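How to Fold Jeans So the Stack Stays Up

There are people who hang their jeans. They have closets with rods in them, and room on the rods. The rest of us have a shelf, and on the shelf a heap that slides to the left every time somebody closes a door.

I folded jeans for two years at a store called Bosstead, where the wall held 468 pairs and customers pulled from the bottom. What follows is the store fold with the silly parts removed.

What you need

A table at hip height. The bed will do, but it sags, and so will your fold. I keep an old cloth on mine so the denim doesn't skate around.

Before you fold

Empty the pockets. Zip the fly and do up the button. Skip this and the waistband splays open like a book left face down.

Now find the hems. Jeans come out of the basket in a knot, usually with one leg crossed under the other, and the natural urge is to grab the waistband and shake. That works on T-shirts. With denim, take one hem, draw that leg out straight, then go back for the other. If a hem has rolled up on itself, flip it down now, or it will be a ridge in every layer you make.

The fold

1. Lay the jeans face up with both legs straight and the waistband away from you.

2. Smooth from the waist down with a flat hand. Whiskers and fading on the thighs are supposed to be there. You paid extra for them. Leave them alone.

3. Fold one leg over the other so the back pockets end up on the outside. Line up the side seams; the stitching is your ruler.

4. The crotch sticks out in a little triangle. Tuck it in toward the legs until the edge is straight.

5. Bring the hems up to just below the waistband. Stop short by the width of two fingers.

6. Fold in half again, or in thirds if your shelf is shallow. Mine is a Mivska, 9 inches deep, designed by someone who wears only scarves.

Stacking

Put the folded edge toward the front and alternate the waistbands, one left, one right. Seven pairs is the limit. At eight it becomes a heap with ambitions. Stiff denim goes on the bottom, stretchy stuff on top.

Your first pair will take a while. By April you'll be judging other people's shelves.
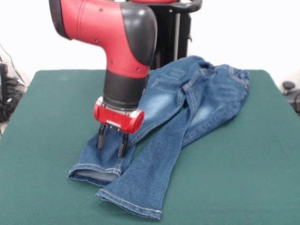

Should jeans be folded inside out?

Only if you also wash and dry them that way and don't mind turning them at seven in the morning. It makes no difference to the stack, though the pockets tend to flop out and spoil the straight edge from step 4.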